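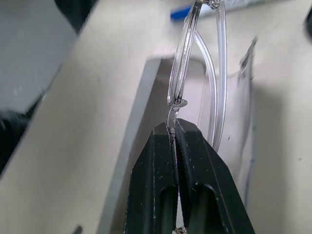
Modau Rope Bracelet, Sterling Silver, 2 mm: Review
Posted 10/28/22 by Elikem Aidoo

The Modau is a plain rope chain bracelet in sterling silver, sold in three lengths. I bought the middle one at full price, $115, and have worn it on the left wrist since April. The comparison piece is a Flidside rope bracelet of the same nominal width that I have owned for longer and that costs $98.

Construction

The rope is made from small round links, each soldered to the next at an angle so that the chain twists as it goes. Solder quality is what separates a good rope chain from a poor one. Under a 10x loupe the joints on the Modau are clean over most of the length. Two near the clasp end show a little excess solder on the inner face. It can't be felt with a fingernail and can't be seen at arm's length.

Width measured 2.0 mm at the middle and 2.1 mm at the clasp end. The Flidside, sold as 2 mm, measures 1.8 mm throughout. The Modau is solid, and the weight agreed with the listing. The finish is a high polish with no rhodium plating. Some buyers will want plating because it slows tarnish. I prefer bare silver, which can be polished at home without wearing through a coating.

The 925 stamp is on the tag next to the clasp. It is legible and straight. The maker's mark beside it is shallow, and I expect it to polish away within a few years.

Clasp

A lobster claw, 9 mm long, closing on a soldered jump ring. The spring is stiff. Opening it with one hand took practice, and anyone with short nails or sore fingers should try one in a shop first. The lever has not loosened. The gate still meets the body with no gap.

The jump ring on the other end is the weak point of many bracelets in this price range. On the Flidside it is only butted closed, and mine pulled open once on a coat cuff. Modau solders both rings. This alone accounts for most of the price difference as far as I am concerned.

Fit

The middle size is listed as 7 1/2 inches. Mine came to 7 7/16 inches laid flat, clasp included. On a 6 3/4 inch wrist it turns freely and stops at the base of the hand. There is no extender, and rope chain is hard to shorten neatly, so measure before ordering. A bench jeweler, Abdul-Rahman Abugri, looked at it for me and said he would cut from the clasp end only, then refit the end cap. He quoted more for that than the gap in price between these two bracelets.

Wear

I wore it daily, including at a desk, and took it off for swimming and for yard work. First visible tarnish was a faint yellow cast in the grooves after five weeks. A treated cloth cleared the high spots in a minute or so. The grooves need a soft brush and dish soap, then a full dry. Dip cleaner works faster but left the grooves looking flat and white, and I stopped using it.

Scratching is normal for polished silver. The outer curve of each link now has a fine haze. There are no kinks. Rope chain can kink if it is stored folded, so I hang it.

Arm hair does get caught now and then, mostly near the clasp. The Flidside is worse in this respect.

Packaging

Card box, foam insert, small zip bag with an anti-tarnish strip. The zip bag is the useful part. The box is too shallow for the foam and the lid does not sit down fully. The care leaflet recommends toothpaste, which is too abrasive for a polished finish. Ignore it.

Other options

Räsänen makes a heavier rope in the same style with a box clasp and a safety catch. It is a better bracelet, and at $525 it should be. Vutis sells a plated brass version that looks similar for the first few months. I would not compare it with either silver piece.

Verdict

Good: true to stated width, solid links, both jump rings soldered, strong clasp.
Less good: stiff lever, shallow maker's mark, no extender, bad advice in the leaflet.

Recommended for daily wear if the listed length suits your wrist. I would buy the same size again.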